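Programs > Community Grants > Grantee Reports > Clevdale Home Visiting Service

Search reports
Enter keyword
Go

Clevdale Home Visiting Service
Interim Progress Report to the Sturnora Fund
Reporting period: first half of the grant year, ending in August

1. Summary

The Clevdale Home Visiting Service arranges regular visits to older adults who live alone and have limited contact with family or neighbors. The Sturnora Fund's current award supports visitor training, local travel, and the part-time coordination post at the Jumura branch. This report covers activity in the first half of the grant year and sets out the changes we propose for the second half.

At the close of the period the service was visiting 212 households on a weekly or twice-monthly schedule. The full-year target agreed with the Fund is 400 households. Growth in the original Clevdale district has kept pace with the plan. Growth in Jumura has been slower, for reasons given in section 3.

A total of 1,015 visits were completed and logged. Visits that were scheduled but canceled by the household are recorded separately and are not part of that total.

2. Visiting activity

Most visits last between one hour and ninety minutes. Visitors are asked to let the household decide how the time is spent. The logs show that conversation over tea or coffee remains the most common activity, followed by card and board games, help with reading mail, and short walks where mobility allows. Sewing and other handwork were mentioned more often than in the previous grant year, mainly in households where the visitor shares the interest.

The visit log was revised early in the period. The earlier form asked for a rating of the household member's mood on a five-point scale, and visitors told us they were uncomfortable filling it in. The new form asks for a short written note and contains a single yes-or-no item on whether the coordinator should follow up. Follow-up requests have risen under the new form. Most concern practical matters such as missed medical appointments, heating bills, and loose handrails. These are passed to the district office or to the household's named contact, with the household's consent. 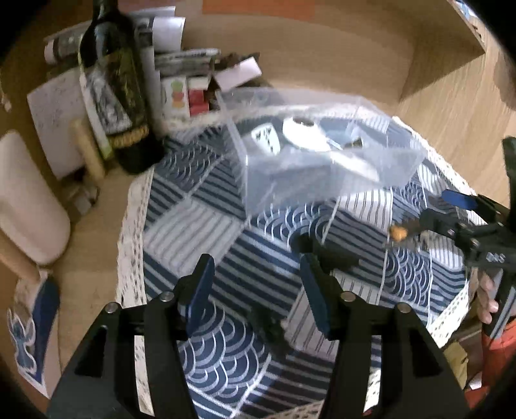

Matching continues to take longer than we would like. The agreed standard is that a first visit takes place within four weeks of referral. In Clevdale this was met in most cases. In Jumura the usual wait was closer to six weeks, and in several instances the referring clinic contacted us to ask whether the referral had been received. An acknowledgment letter is now sent on the day a referral is logged, and the coordinator telephones the household within the first week whether or not a visitor has been found.

3. Jumura branch

The Jumura branch opened two months later than scheduled. The lease on the first office was withdrawn by the landlord before signature, and a second site had to be found. The branch now operates from two rooms above the Bang Pharmacy, which has agreed to a fixed rent through the end of the grant year. Access is by stairs only. Meetings with older residents are therefore held at the public library, where a ground-floor room is available on request.

Han-gyeol Yang was appointed as branch coordinator and has completed the induction program. The first priority of the post has been to establish referral arrangements with clinics and housing offices. Written agreements are in place with 7 referring bodies. Discussions with the regional hospital are continuing and depend on the hospital's review of its discharge procedures.

Recruitment of visitors in Jumura has been strongest among recently retired residents and weakest among people of working age. Many of those who expressed interest were available only in the evening, while most households prefer a visit before 4 p.m. A trial of early evening visits will begin in the next period with households that have said they would welcome them.

4. Training

All new visitors complete two training sessions before their first visit. The first covers confidentiality, personal safety, and the limits of the visitor's role. The second covers hearing loss, memory loss, and bereavement. Feedback on the second session was favorable, although a number of participants asked for more time on memory loss. The session has been extended by thirty minutes.

A refresher session for established visitors was planned for the spring and did not take place because the trainer was unavailable. It has been rescheduled for the second half of the year at no additional cost to the grant.

5. Budget

Spending is below plan overall. The underspend arises from the late opening of the Jumura branch and the corresponding delay in salary costs. Travel spending is slightly above plan, reflecting longer distances in the rural part of the Jumura district and the withdrawal of a bus route that several visitors had relied on.

We request the Fund's approval to move part of the salary underspend to the travel line. The amount and the supporting calculation are given in the financial statement submitted with this report. No change to the total award is requested.

6. Risks and second-half priorities

The principal risk is that the full-year household target will not be met. At the present rate of growth in Jumura, the service would finish the year below it. We intend to add a second matching day each month and to begin visitor recruitment through the adult education center, whose fall enrollment period offers a suitable opportunity.

A second risk concerns the loss of experienced visitors in Clevdale. Exit conversations point to changes in family circumstances and, less often, to the strain that follows the death of a person visited over a long period. The service does not currently offer structured support in such cases. A proposal for a small peer group, meeting every other month, will be submitted to the Fund before the next report.

The household survey will be sent by mail in the next period, with a telephone option for those who prefer it. Results will be included in the final report, together with a full account of visits by district and the audited statement of expenditure.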